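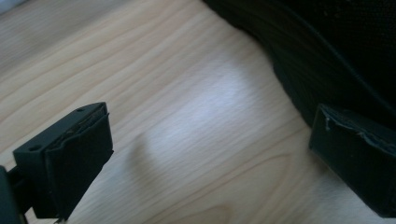 Photo: Filipa Barreto / Brarnport Workshop Notes

How to Find Out Why Your Gripper Keeps Dropping Things (Before You Blame the Software)

Posted by Martim Azevedo, 04/07/2019

Every time a hand-held gripper starts dropping things, somebody wants to retrain something. I have sat through that meeting more often than I would like. The last one went on for most of an afternoon, and the fault was a strip of pad coming off a finger.

Look at the right finger in the photo, along the top edge of the pad. The covering is frayed, there are torn strands, and the rim has lifted away from the block. The left one is better but it has a thin ragged seam where the pad meets the plastic. That is the kind of wear this page is about. It does not look like much, which is why it gets left in service.

What follows is the check we do at Brarnport on two-finger hand-held tools with glued or wrapped pads. It should carry over to most others of the same type. If yours has molded fingers with no separate pad, skip to the part about the log.

What you need

A bright lamp you can move around
A plastic card, the thickness of a bank card
A strip of plain office paper
Rubbing alcohol and a lint-free cloth
Spare pads, and the adhesive your pad supplier recommends
A sharp craft knife
A small kitchen scale
Masking tape and a pen

Step 1. Stop using it and tag it

Put a piece of masking tape on the handle with the word STOP and your initials. A gripper with a half-attached pad will often work fine for an hour and then let go of something heavy. If the tool is wired up or has a battery, disconnect it before your fingers go anywhere near the pads. I don't care how weak the motor is supposed to be. Reginald Doucet has a black thumbnail from a "weak" one.

Step 2. Read the log, but don't believe it yet

If your setup keeps a count of failed grasps, pull it. Ours had 2,673 grasps since the pads were last changed, and the failures were bunched toward the end. People looked at that and said the new control settings were to blame, as they had gone in during the same stretch. Maybe. A worn pad would draw the same curve.

Three things are worth writing down from the log: when the drops began, which objects were dropped, and whether the object slid out or never got picked up in the first place. Most logs won't tell you the last one. You will have to ask whoever was holding the tool, and ask soon, as people's memories tidy themselves up quickly.

Step 3. Look at the edges with the lamp low

Open the fingers as wide as they go and set the tool down on a clean table. Hold the lamp low and to one side so the light rakes across the top edge of each pad. Light from straight overhead hides lifted edges on black material, and on a shiny tabletop it just throws glare in your face.

Check for:

Loose strands or fuzz along the edge
A gap between pad and finger, even a thin one
A rim that stands up higher than the rest
Shiny patches in the middle, where the surface may have hardened
Dirt packed into the seam

Do both fingers. People find one bad pad and quit looking. And do the edge nearest the fingertip twice, because that is where wrapped pads tend to go first.

Step 4. The card test

Slide the corner of the plastic card along the seam with very light pressure. It should ride along the outside. If the corner slips under the pad at any point, mark the spot with tape. On our tools, anything deeper than 2 mm means a new pad. Filipa Barreto thinks that is too strict. She may be right, but pads are cheap and I have never regretted changing one.

Don't pry. You are looking for a gap, and if you push hard enough you will make one.

Step 5. The paper test

Reconnect power if the tool needs it. Close the fingers on a strip of paper near the tip, then pull the paper straight out, slowly. Repeat in the middle and again near the base. You want the same drag in all three places. If the paper comes out easily at the tip and holds firm at the base, either the pad is shifting on its block or the fingers are not closing parallel.

To tell which, watch the pad while you pull. A loose pad creeps with the paper. A pad that stays put on a finger that still has no grip is a different problem, and new glue will not cure it. Check the finger mounting screws and the linkage.

Step 6. The weight test

Fill a small bottle until it reads 200 grams on the scale. Grip it, lift it a hand's width above a folded towel, and hold for a slow count of thirty. Then tilt the tool to each side. A sound pair of pads won't let the bottle move. A peeling pad usually passes the straight lift and fails the tilt, so please do the tilt. The straight lift alone cleared our tool on two occasions, and it went right back to the bench and dropped things.

Keep your other hand out from underneath. That is what the towel is for.

Step 7. Replace both pads

Never change only one. A fresh pad facing an old one grips unevenly, and you will be back here in a month.

Cut power again. Peel off the old pad from the end that has already lifted. Scrape the leftover adhesive with the back of the knife, not the sharp side, or you'll score the plastic and the next pad will have a head start on peeling. Wipe with alcohol on a small hidden area first -- some plastics cloud or crack with it. If yours is fine, wipe the whole face and let it dry fully.

Fit the new pad starting at the front of the finger and work back, pressing out air as you go. If it wraps over the tip, make sure the cut edge does not end up on the gripping side or right on the corner. A cut edge on a corner catches on everything, cloth most of all. Clamp lightly and leave it for the full cure time on the adhesive. The time on the label is a minimum. Celeste Paiva leaves hers overnight whatever the label says, and hers last longer than mine.

Step 8. Repeat steps 5 and 6, and write it down

Same paper, same bottle. Write the date and the grasp count on a tag and put it with the tool. We went back through our own notes in September and found that nobody had recorded the previous pad change at all, so the count I gave above is only as good as one person's memory of when it was reset.

What if it still drops things?

Then you may have a software problem after all, and I will listen. But run the same set of objects with the new pads under the old settings and the new settings, and compare. If you change the pads and the settings on the same day you will learn nothing about either.

A few notes on advice I don't trust

"Just put a drop of superglue under the edge." It dries hard. You get a stiff lump at the rim, and the pad tears right beside it.

"Trim off the frayed part." This makes it look better. The bond behind the fray is still failing, and now you've removed the warning.

"Turn up the grip force." I see this one the most. More force on a loose pad pushes it sideways faster, and it also means more force on whatever, or whoever, gets caught between the fingers. Treat a rising force setting as a symptom and go look at the pads.

"The pads are rated for such-and-such many cycles." Rated on what? A clean block in a test stand is nothing like fabric, cardboard and gritty tabletops. We now inspect every 710 grasps, a number Madalena Esteves picked by taking our worst case and cutting it down. I wouldn't copy it. Work out your own from your own tags, and start lower than you think you need to.

Comments on this page are closed. Corrections can go to the workshop notes inbox, and if you have a pad material that survives rough fabric for a full season, send me the tags and not the brochure.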